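**Laborbuch Nahtrobotik, Eintrag vom 2019-04-02**
Anlass: Besuchstag des Instituts, Vorführplatz Raum 1212
Eintrag: G. Villanueva

Aufbau ab 8:15 Uhr. Instrumente nach Checkliste eingesetzt, Referenzfahrt beider Arme ohne Meldung. Die Übertragung auf den großen Bildschirm im Flur lief zunächst mit deutlichem Versatz; nach Umstecken auf den zweiten Ausgang des Bildverteilers war die Verzögerung für die Gäste nicht mehr störend. Der Umbau ist im Verkabelungsplan noch nachzutragen.

Die Institutsverwaltung nennt für den gesamten Tag über 900 Anmeldungen. Für den Vorführplatz waren geführte Gruppen vorgesehen, der Zugang erfolgte über den Hofeingang. Als Fachgäste waren Vertreter der Firmen Duvix und Hoven angekündigt, beide sind erschienen. Die Delegation aus Harnley kam verspätet und wurde der letzten Vormittagsgruppe angeschlossen.

Gezeigt wurden das Setzen von Einzelstichen und das Knoten mit dem Instrument. Die Bedienung an der Konsole lag am Vormittag bei der Unterzeichnerin, am Nachmittag bei Kollege Rosenthal.

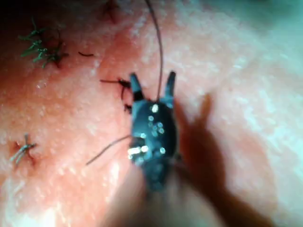

Bd. 2, Bl. 679

Für die Erläuterungen hat sich die nahe Ansicht von oben auf die geöffneten Branchen bewährt. Am Schlagschatten des Instruments auf dem Gewebe ließ sich den Gästen gut erklären, woran man an der Konsole den Abstand zur Oberfläche abschätzt. Mehrfach wurde nach den unterschiedlichen Fadenfarben der Knoten gefragt. Grün und Dunkel heben sich gut ab, der helle, gräuliche Faden ist auf dem blassen Untergrund schwerer zu erkennen. Für künftige Vorführungen wird empfohlen, durchgehend dunkles Material zu verwenden.

Fragen aus den Gruppen, soweit notiert:

- Ob der Roboter selbsttätig näht. Antwort: nein, die Arme folgen den Bewegungen der Person an der Konsole.
- Ob man den Widerstand des Gewebes spürt. Antwort: an unserer Anlage nicht; die Fadenspannung wird nach Sicht beurteilt.
- Wie lange die Einarbeitung dauert. Hierzu wurde auf den Kursplan verwiesen, der nächste Grundkurs beginnt im Oktober.

Gegen 11 Uhr Bemerkung eines Gastes von Hoven zur Ausleuchtung, die nach Durchsicht der Aufzeichnungen zutrifft: In der Nahansicht ist der rechte Bildteil überstrahlt, während der linke Rand nahezu schwarz bleibt. Die Nadel ist noch gut zu verfolgen, feinere Strukturen im hellen Bereich sind es nicht. Die Lichtleistung war am Vortag für die Übersichtskamera eingestellt und danach nicht mehr angepasst worden. 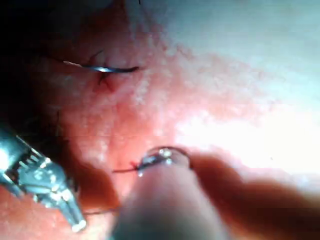

*Gebogene Nadel oberhalb der Instrumente, rechts überstrahlter Bereich.*

Die automatische Helligkeitsregelung wurde in der Mittagspause versuchsweise eingeschaltet und wieder abgeschaltet, da das Bild bei jeder Annäherung der metallischen Gelenke sichtbar pumpte. Für den Nachmittag wurde die Lichtleistung von Hand um eine Stufe gesenkt.

Nachmittags durften Gäste an der Konsole Platz nehmen, jeweils unter Aufsicht und ohne Nadel im Instrument. Die Nachfrage war höher als geplant, eine Gruppe musste auf den Abendtermin vertröstet werden. Keine Schäden an der Anlage.

Mit den Herren von Duvix wurde im Anschluss die Fadenführung besprochen. Ihr Einwand: Bei großer Fadenlänge entstehen weite Schlaufen, die hinter dem Schaft des Nadelhalters verlaufen und beim Knoten im Weg sind. Kollege Rosenthal hält dem entgegen, dass ein kurzer Faden häufigeres Nachladen bedeutet und die Vorführung unterbricht. Eine Festlegung wurde nicht getroffen.
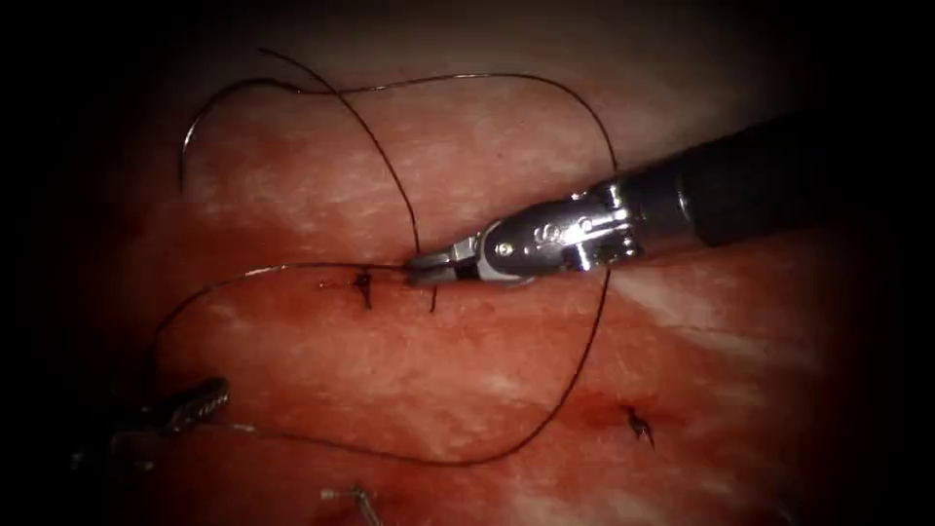

*Übersicht: Nadelhalter rechts mit gefasstem Faden, Fasszange links unten.*

Offene Punkte:

- Verkabelungsplan Bildverteiler ergänzen (Villanueva)
- Getrennte Lichteinstellungen für Nah- und Übersichtskamera anlegen und beschriften
- Versuchsreihe Fadenlänge mit Rosenthal abstimmen – Duvix hat um die Ergebnisse gebeten
- Rückmeldung an Harnley wegen eines Gegenbesuchs

Anlage um 17:40 Uhr abgeschaltet, Instrumente zur Aufbereitung übergeben, Raum verschlossen.

Gez. Gwendolyn Villanueva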